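HSK 204 Textile Care, Unit 29 notes (Inskip)

Loading the drum, soft items. Read before lab, bring the care label sheet.

Check item first: seams, glued-on eyes, batteries. Anything with a sound box does NOT go in. Plush goes in a mesh bag, zipper closed, cool water, gentle cycle, low spin. Half load max — stuffing soaks up a lot and throws the drum off balance.

Run a finger around the rubber gasket before loading. Hair, coins, lint all collect in the bottom fold. Wipe it, dont pick at it.
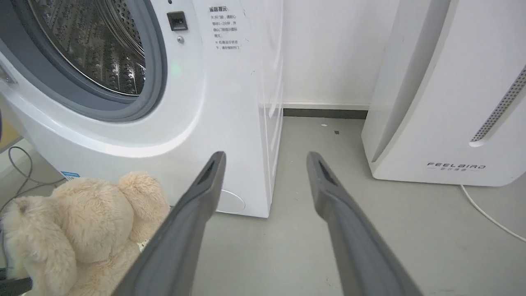
Fig. 4. Front loader with the gasket, drum holes and reminder sticker. Plush bear at lower left.

Sticker heading 温馨提示 = "warm reminder", a polite notice. Look for these on any machine you havent used, they usually cover the door and what not to do while its running.

Round cover low on the front = filter. Shallow tray and towel under it before opening, some water always comes out.

Drying: air dry, reshape by hand, turn every few hours. No high heat on fuzzy pile, it matts.

Lab is room 404. Hand in teh checklist to Cosmin Roman before you leave.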